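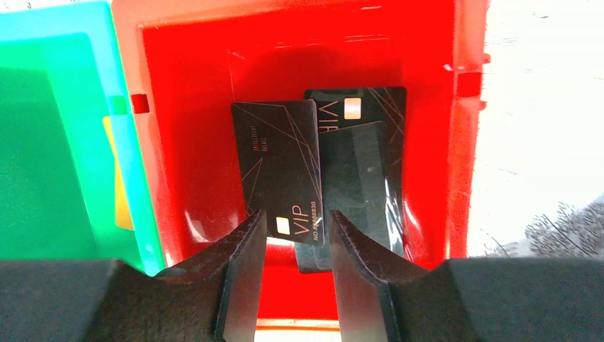 Home | Forums | Family Life | School Years | Log in

Too many clubs? Where do you draw the line
Jun 13, 2023 | 6 replies | 2 shares

folgate_mum
Hello all, long time reader and very occasional poster. We've had the letter about next term's after-school clubs and my two have ticked practically everything between them (choir, football, coding, something called Esix which I think is juggling?). My eldest is nine and already does swimming and Brownies. Part of me thinks lovely, let her try it all while she's keen, and part of me remembers January, when we ate tea in the car so often that the little one asked if we could have a tablecloth in there. How do you all decide?

StamatiaC
Oh I do feel for you! We have a rule of two each, one that moves their body and one they can choose for any silly reason they like. There was a lot of wailing at first and now they quite enjoy the choosing. We sit down with a pot of tea and go through the list as if it were a menu.
Stamatia Christodoulou

Grandad Fonar
I'm going to disagree a little, and I hope you'll take it kindly. I do the school run for our three grandchildren and the busiest one is far and away the happiest. She'd be climbing the curtains at home. I don't think a number works for every child, you have to look at the one in front of you.

folgate_mum
That's fair, and mine are chalk and cheese as well. The little one would happily spend the whole evening under the kitchen table with a torch.

hazelnutty
Can I just mention money, as we always skate past it? One club at ours is £50 a term, which sounds fine until you add the kit and the second child and the petrol. I totted up last year and it was over £600. I nearly fell off my chair! We dropped gymnastics and she hasn't asked about it once.

StamatiaC
Grandad Fonar, I see what you mean, but with respect you get to hand them back at six o'clock! It's the parents who are hunting for shin pads at bedtime. I wanted the limit for my own sake as much as theirs, and I don't feel bad saying so.

Grandad Fonar
Ha, guilty as charged. Though I've found my share of shin pads, one of them in the bread bin.

folgate_mum
You've all been so kind, thank you. We're going to try two each until half term and see how everyone's tempers are. She has picked choir and swimming, and is still making her case for the juggling.

Reply | Share | Back to School Years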